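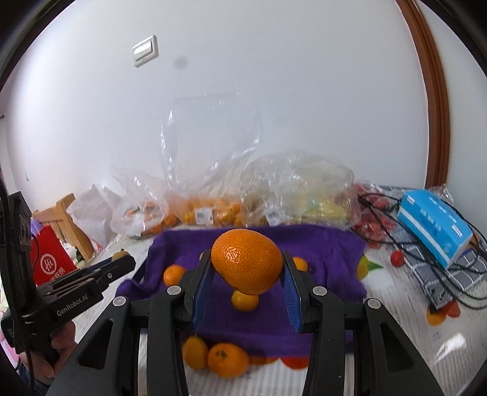
A large orange and a smaller fruit over a purple cloth.

Getting the Most Out of Winter Citrus

Every November I come home with more oranges than two people could sensibly eat, and every year I learn a little more about keeping them nice. My kitchen is small and the heating runs a bit too well, so if a trick works for me it should work in most homes!

Pick them by weight. Hold one in each hand and take the heavier one, because a heavy orange is a juicy orange. Color matters much less than you'd think (a green patch near the stem is perfectly fine), but do pass over anything with a soft spot or a musty smell.

Don't leave them in the bag they came in. I tip mine out as soon as I get home, check each one, and put anything with a nick in the skin at the front to be eaten first. One moldy orange at the bottom of a net will spoil its neighbors in no time, and I have lost a whole bag of Serra oranges that way, which still stings.

On the counter they'll keep for a week, sometimes longer if the room is cool. For anything more than that I use the crisper drawer, with an old tea towel laid in the bottom to soak up the damp. Take out what you need the night before, as a cold orange never tastes of very much and is a stubborn thing to squeeze.

Before juicing, roll the fruit on the counter under your palm, leaning on it fairly hard. If you want the zest as well, wash the skin in warm water and take the zest off first, while the orange is still whole and firm. I forget this more often than I'd like to admit, and grating a floppy squeezed half is a good way to grate your knuckles too.

Zest freezes beautifully. I spread it on a saucer, freeze it until it's crumbly, then tip it into an old jam jar. A spoonful goes into pancakes, rice pudding, or the little almond cookies I bake from the back of the Veleno flour bag. Juice can go into an ice cube tray, and 2 cubes with a dab of butter make a lovely quick sauce for carrots.

As for the peels, simmer a handful in a pan of water with a cinnamon stick after you've cooked fish, and keep an eye on the water level. Dried peel is also handy for lighting the woodstove, if you have one. Lay it on a rack somewhere warm until it snaps, and store it in a paper bag well away from the stove itself.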